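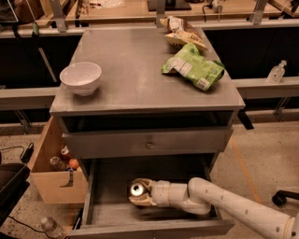
3.2 What people do with the last few crisps

I'd expected the diaries to be dull, and for the first fortnight they were. People in Brandthorpe eat in the evening, they eat in front of something, and they say they're not hungry. Fine. It was only when Ewan Fairweather and I began sorting the 1,283 entries by where the food was eaten that things got more interesting (to us, anyway).

Of those entries, 697 mention a snack eaten straight from the packet. The bowl people are a different lot. They write longer entries, they name the flavour, and they nearly always say who else was in the room. One woman in Tipoki told us she'd never put crisps in a bowl for herself – "that's for visitors" – and we heard much the same in both towns.

Figure 2. Bowl and packets on a cabinet top.

I should own up to a problem with the coding. We had no category for food that was opened, left and gone back to, so in the early entries it went down as two separate snacks. I recoded those by hand in December and it took me ages, but the evening totals dropped enough to be worth the bother. Ewan thinks I was too generous with gaps of over an hour, and he may well be right!

Portion size is harder. Hardly anyone weighs a handful, and "a few" seems to mean whatever the writer wants it to mean. We come back to this in section 4, where the shop receipts help a bit.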